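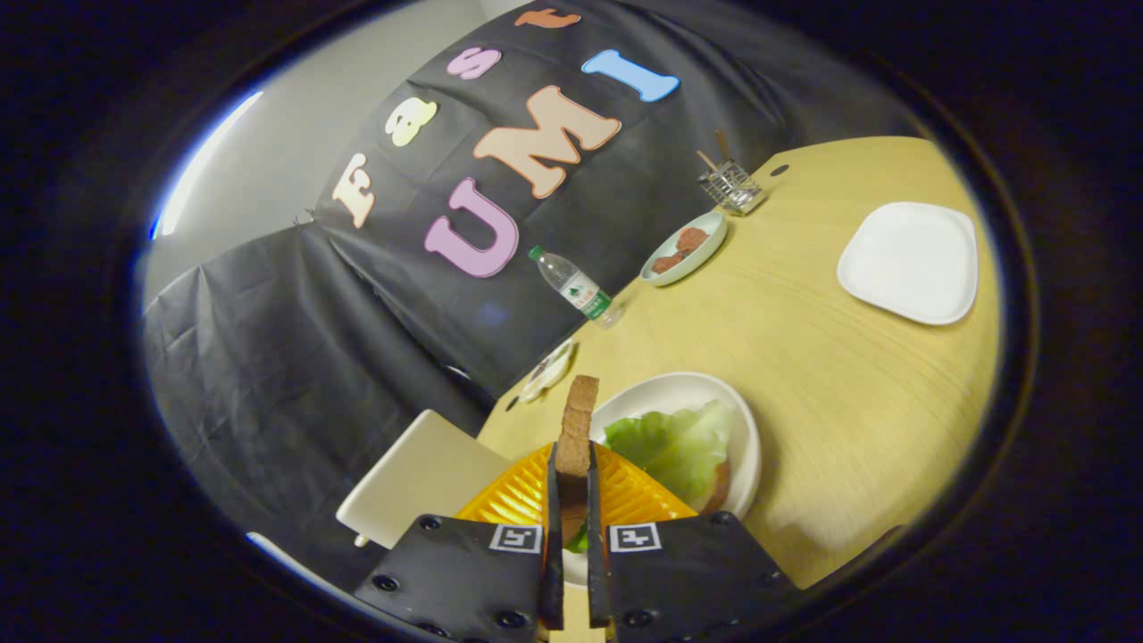 Rhona Crichton reckons the Solanki flour wants more water than the last sack did, and that I'm being stingy with it.

April, just after lunch. Fair enough, so I mixed two doughs, one my way and one hers (very sloppy, stuck to absolutely everything!). Mine came out of the oven at 416 g, hers at 412, and I'd have bet on it being the other way round. Must check the scales before I get excited.
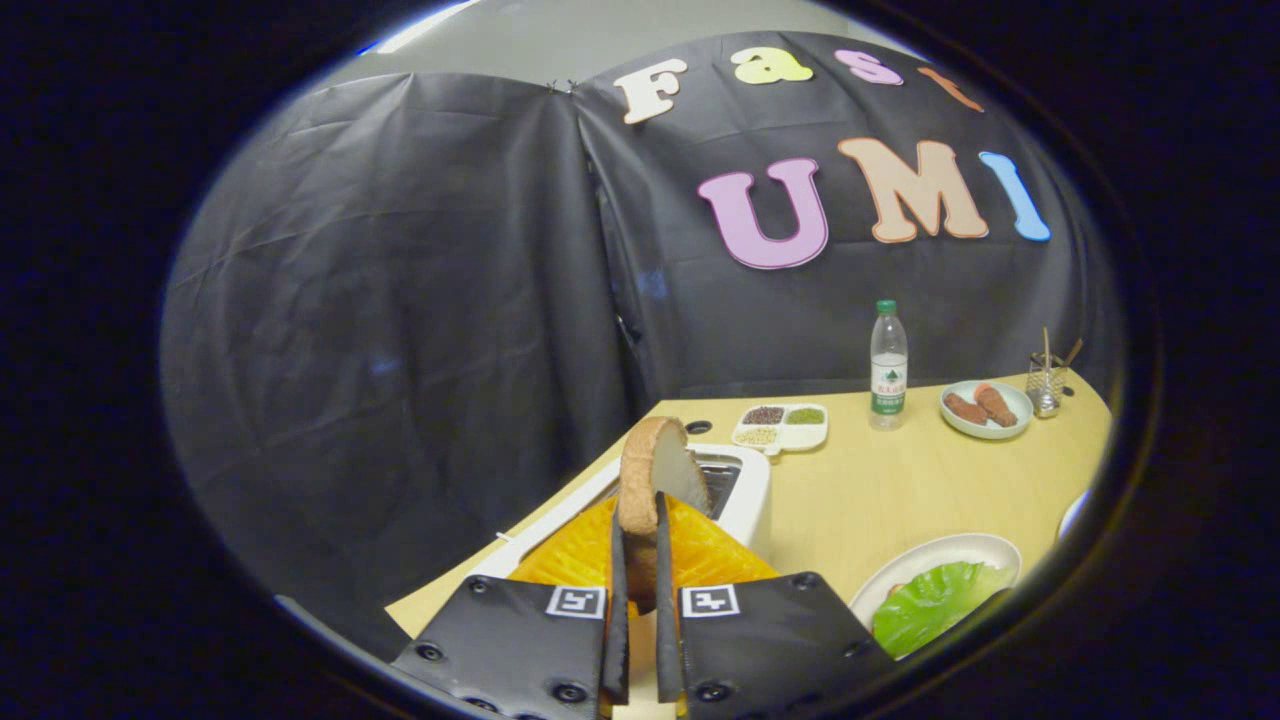 Did I change the salt? Same salt, same spoon, same tub as last time.

Hers had the softer crumb by a mile, though the bottom was pale. Leen Matar wants the next lot proved overnight at Gratudgate where it's cooler, so I've put a lump of starter by for her.

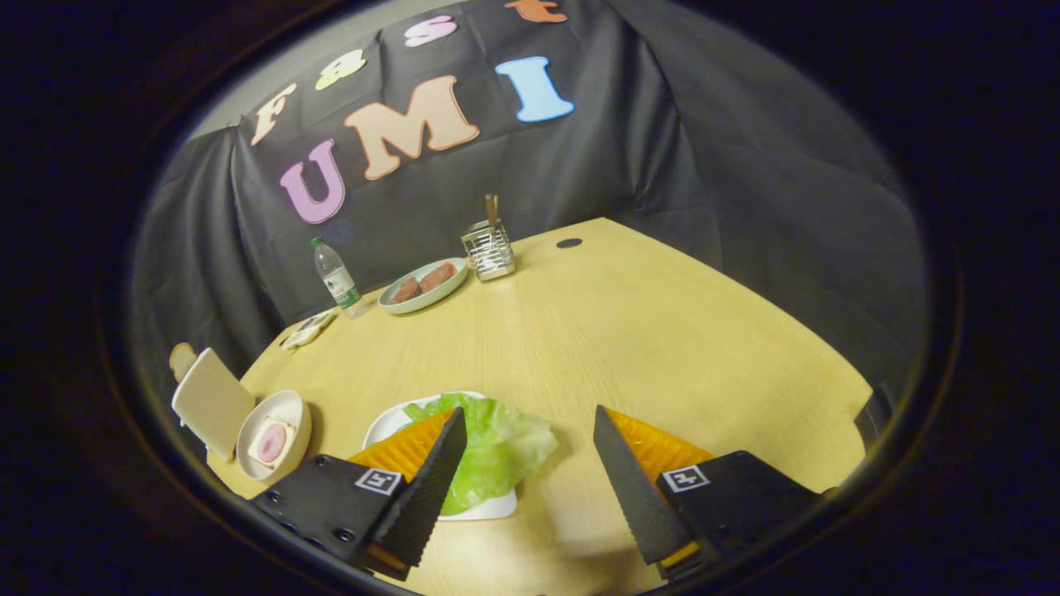 Round table, black cloth behind.

Still to do: feed starter, scrub the mixer bowl.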